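Kamix pantry sorting cell - pre-run inspection with comments
Site: Skodby
Inspector: Anayeli Arriaga
Date: Mar 2, 2022
Task: put groceries and utensils into the bins, no human help

1. Emergency stop tested from both sides - OK
2. Arm mounts and table bolts tight - OK
3. Gripper pads checked for wear - OK. Left pads changed at 129 cycles.
4. Arm cables clear through full travel - OK, recheck after lunch
5. Floor cables out of the walkway - OPEN. Higinio Robles to tape down.
6. Speed limit set to 40 percent - OK
7. Items sealed, no leaks - OK

Comments
Item 3: Spoons are still the weak point. In the last 286 picks most drops were spoons, usually when two were crossed. Pouches do better.
Item 6: Mirela Paiva asked for full speed. Not until the drop rate comes down.
General: Diễm Cù wants to know if this could put away groceries in a real kitchen. My answer is not yet. It can clear a table if someone watches it, and a person is still much faster. Jars on their sides need a second try more often than not.

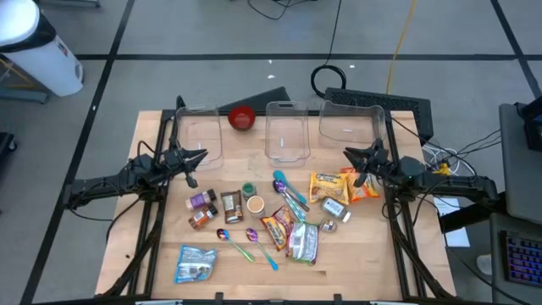
Table before sorting. Spice jars, snack bags, spoons and pouches out; three clear bins along the back.

Result: pass with one open item. Supervised runs only, operator within reach of the stop. Naomi Koech to sign off once item 5 is closed.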